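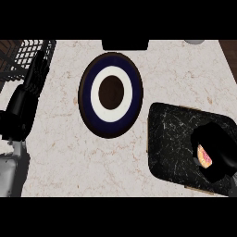

Home | Stories | Earth & Rocks | Ask Us | Grown-ups

How Does Marble Get Its Stripes?

Have you ever run your finger along a squiggly line in a piece of marble and wondered who drew it? Well, no person did! The Earth made that line all by itself, and it took a very, very long time (much longer than you have ever had to wait for a birthday, even if it didn't feel that way).

To find out how, we have to go back to a warm, shallow sea full of little creatures with shells. When those creatures died, their shells sank to the bottom and broke into bits. More shells landed on top, and mud drifted down too, and slowly the whole pile got squashed into a rock called limestone. If you look closely at a lump of limestone you can sometimes find a shell shape still in it, which is always a lovely surprise.

Now, the ground under our feet moves, only very slowly. Sometimes it pushes limestone deep down, where it is terribly hot and the rock above is terribly heavy. The limestone doesn't melt, but it does change. The tiny grains inside it grow into new crystals that lock together like puzzle pieces, and by the end you have marble! The shells have usually vanished by then.

So what about the stripes? They are called veins, just like the ones in your wrist. Pure marble is white. But remember that mud? Clay, sand and bits of iron got mixed in with the shells, and when everything was squeezed and bent, they were stretched into ribbons and swirls. Other veins began as cracks, and water carrying minerals trickled in and filled them up. Iron can make yellow, brown or rusty red, and a mineral called graphite (the same stuff that's in your pencil!) can make gray.

Fanni Kovács, who is 4, wrote to us with her grandpa's help to ask if marble can get hurt. It can, a little bit, Fanni! Lemon juice and vinegar are acids, and they eat away at marble and leave dull spots. Wipe up lemonade quickly, and ask a grown-up to help.

Next time you are in an old bank, a museum or a train station, look down at the floor and see if you can find a vein that looks like a river, or maybe a tree in winter.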